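Robots on the packing benches at Winport: your questions

52 shares | 5 comments

Sorting and placing bricks by colour and size is the practice work. The red, blue and white ones go by the grey baseplate, and the arm has to learn to handle them.
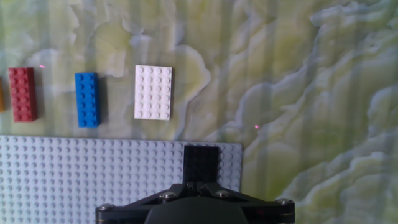
Younes Slaoui wrote to us that he has packed kits for Rollemier since March and has yet to hear a straight answer on whether his hours are safe. He asked that we start with that, so we have.

Are jobs going?
Management says no. What the letter to staff says is "no planned reductions", and it covers 2 years. Read it twice before you relax.

Is the arm faster than a person?
The sales leaflet says so. We asked for figures from an ordinary shift, with stoppages left in, and were sent figures from a demonstration. We are still asking.

Who clears up when it drops something?
You do, for now. Bashir line staff have been told this is "light supervision". It is on no job description we have seen, and it carries no extra pay.

Will I be trained?
There are 80 places on the first course. The site employs 1149 people. Zoi Lambrakis is keeping the waiting list, and you should put your name down even if you think the whole thing will be dropped by next year, as the label printer was.

Can I refuse to work next to it?
You can ask for the risk assessment first, and you should. The one for the Brarkley building was a copy of the forklift one with the title changed.

Does it at least spare people the dull jobs?
Some of them. Watching a machine do a dull job is also dull, and you can't chat while you do it.

When will we know more?
The next staff meeting has it as item 5, after parking.

Last updated 19 Jun 2018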